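Kristaps Org came home to Fastidton in May to sell his mother's house. He had given himself 15 days. The bus let him off outside the co-op at ten past four, and he walked the rest of the way with one bag and the key in his coat pocket.

The house was on the low side of the road, with the creek behind it. The lawn had been cut. He hadn't asked anyone to cut it. He stood at the gate long enough to see that whoever had done it had gone around the rhubarb, and then he let himself in.

It was cold inside and smelled of the oil furnace. He put his bag on the stairs and went from room to room turning on lights. His sister had been through in the winter and taken the clock, the good chairs and most of the photographs. She had left yellow notes on other things. The note on the sideboard said *ask Levente*. The note on the piano said *ask Levente*. The note on the door to the cellar said *sticks, pull up*.

He pulled up. The door opened. He looked down the stairs and closed it again.

He was eating toast over the sink when someone knocked at the back.

"I saw the lights," Levente Lengyel said. He was seventy-four and had lived next door since before Kristaps was born. He had on a green work jacket with PLEKIX stitched over the pocket, from the window factory, which had been shut for years. "You got thin."

"You cut the grass."

"It was long."

He came in and wiped his feet for some time. He looked at the sideboard and the note on it and didn't say anything.

"She wants to know if you'd like it," Kristaps said. "The sideboard. Or the piano."

"I don't play the piano."

"No."

"Your mother didn't either. Somebody gave it to her." He touched the lid but didn't lift it. "I'll take the ladder, if it's going."

"It's your ladder, I think."

"Then I'll take it."

They had tea. Levente told him who had died and who had moved to the city, in the same tone, so that Kristaps had to ask twice which was which. The bakery was a phone shop. The rink had a new roof. The man at Reltotard, the estate agents, was all right, Levente said, but he would want the wallpaper off.

He did want the wallpaper off. He came the next morning in a clean car and walked through the rooms with his hands behind his back. He said the kitchen was dated but honest. He said the cellar would have to be emptied before anyone saw it.

"What's down there?" he asked.

"Jars, mostly," Kristaps said.

It was mostly jars. His mother had bottled plums, pears, beans, beets and a green relish that no one in the family had liked. The shelves went along three walls. She had written the contents and the year on each lid in grease pencil, and on the end of every shelf she had pinned a card with a running total. She had kept the totals going after she stopped being able to manage the stairs, he thought, because the last card was in a different pencil and the writing sloped. It said 879.

He sat on the bottom step and looked at it.

That evening he rang his sister.

"Throw them out," she said. "You can't give people old beets."

"Some of them are from last year."

"Kris, throw them out."

"She kept a count."

"She kept a count of everything. She counted the stairs out loud when she carried me up them." There was a tap running at her end, and then it stopped. "Are you sleeping in your old room?"

"On the couch."

"Why?"

"It's nearer the furnace," he said.

He started on the cellar the following day. He brought the jars up in a milk crate, twelve to a load, and lined them up along the back step. Levente watched over the fence for three loads and then came around with a wheelbarrow.

They worked out a system without discussing it. Kristaps carried. Levente opened the lids with a church key, tipped the contents into the barrow and wheeled the barrow down to the old garden bed, where he dug it all in. The empty jars went in the laundry tub. By noon the yard smelled of vinegar and the wasps had come.

"This is a terrible thing to do," Levente said, pouring out pears.

"We can stop."

"No. It has to be done. I'm only saying what it is."

He kept some back. Kristaps noticed it on the second afternoon, a row of jars in the shade under the hedge, all plums, and all with the same year on the lid. He didn't ask about it. It was the year his father left, and the year Levente's wife had been in hospital. He remembered a great many suppers at one table or the other, and Levente's big hands cutting up his meat, though he'd been old enough to do it himself.

Groceries were a problem. The house had nothing in it but tea and tinned soup, and the co-op closed at five. On the third day he went in at lunch with wasp stings on both wrists and bought bread, milk, cheese, apples and cereal. He hadn't bought cereal since he was a student. His mother never had it in the house. She said it was paying for the box.
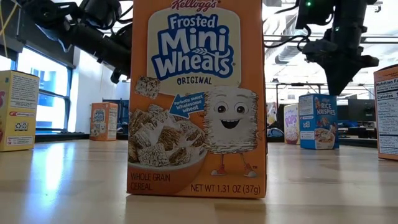
*Frosted Mini Wheats, original.*

He had two bowls of it for his supper that night and two more in the morning. Levente, coming in for the cellar key, looked into the bowl.

"That's what you eat?"

"Do you want some?"

"I had an egg," Levente said. But he sat down, and after a while he got himself a spoon.

On the fifth day they reached the back wall. The shelves there were older, rough boards on brackets, and the jars had gone grey with dust. Behind the last row of beans Kristaps found a flat parcel wrapped in oilcloth. He took it up to the light.

It was sheet music. There were 50 sheets or more, tied with kitchen string, and all of it was for piano. Some pieces were printed, with a shop stamp from a town he didn't know. Others had been copied out by hand on ruled paper, neatly, with the fingering marked above the notes in red. One had no title except the word *Song*. On the back of it, in his mother's writing, was a list: flour, bulbs, stamps, K. shoes.

He took it out to the yard. Levente was rinsing the barrow with the hose.

"Did she play?" Kristaps asked.

Levente turned off the hose. He dried his hands on the front of his jacket before he took the pages, and he held them well away from himself to read.

"Before," he said.

"Before what?"

"Before here. She taught, I think. Children." He turned a page over and read the list on the back, and turned it over again. "She told me once. We were waiting for a taxi to the hospital. She said she used to have a good left hand."

"You said somebody gave her the piano."

"Somebody did."

The hose dripped on the path. Kristaps waited.

"I got it from the school when they were putting in the new hall," Levente said. "I paid 50 dollars. Four of us from the factory brought it down the road on a cart. She came out on the step and saw it, and she thanked us, and she made everybody coffee. Then she put a cloth on it and a plant on the cloth." He handed the pages back. "I thought she would play it when people weren't listening. I used to leave my window open, in the summer."

"And did she?"

"I never heard it."

They finished the shelves that afternoon. Kristaps swept the floor and took the cards down from the ends of the shelves, and when he had them all he put a rubber band around them. He washed jars until it was dark. The man from Reltotard rang to say there was a young couple interested, they were coming from two hours away, and had he made a start on the wallpaper?

"Tomorrow," Kristaps said.

After supper he moved the lamp from the sideboard to the top of the piano. He peeled off his sister's note. The lid was stiff and three of the keys stayed down when he pressed them. He had done two years of lessons at school on a different instrument and could find his way along one line of notes if he went slowly.

He got up again and opened the window on the creek side, and then the one on Levente's side, which needed a knock with the heel of his hand. Cold air came in. Next door the kitchen light was on.

He sat down and put the page on the stand and began with the right hand only, following the red numbers. It was out of tune. He made a mistake in the second bar and went back. He made it again, and got past it, and went on to the third.

After a time the light next door went off. He heard the sash go up.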